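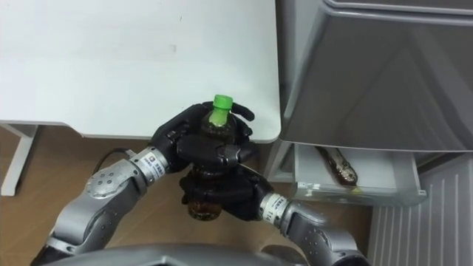

Call for participants: two-handed handover study

Mazurek Lab is looking for adults to take part in a study on how a two-armed robot passes everyday objects from one hand to the other. The work belongs to the Prilis project, which looks at how robots can learn household handling tasks from people with no technical training.

Background

In the first phase we recorded 622 teleoperated trials with bottles, boxes and kitchen items. All of them were done by lab staff. A policy trained on those trials did well on rigid boxes. It did worse on drink bottles, mainly at the point where both hands hold the object and one has to let go. Staff operators all released in much the same way, and we think the training data is too narrow for that reason. We now want trials from people who have never operated a robot.

What you will do

You will sit at a control station and guide the robot's arms and hands through short tasks: picking up a bottle, moving it from one hand to the other, and putting it down on a table or in a drawer. A staff member will show you the controls and you will have time to practice. After each block you will fill out a one-page form on how hard the task felt. Bottles stay capped at all times.

Each participant comes in for 5 sessions. Please sign up only if you can attend all of them, as partial sets cannot be used in the main analysis.

Who can take part

You must be 18 or older, with normal or corrected vision and full use of both hands. You should not have worked with robot arms before, either in a job or in a class. Video game experience is fine, but we will ask about it. We have room for 52 people.

Payment

You will be paid $100 after your last session. If you withdraw early you will be paid for the sessions you completed.

Data

We record the robot's camera views, joint positions and hand commands. We do not record your face or voice. Your form answers are stored under a number, apart from your contact details.

Where and how to apply

Sessions are held at the Fuludberg building, ground floor, Waslow campus. Fill out the sign-up sheet at the front desk or ask there for the paper form by 2nd May. We will contact selected participants to set up a first session. Parking is available behind the building; bring your ticket inside to have it stamped.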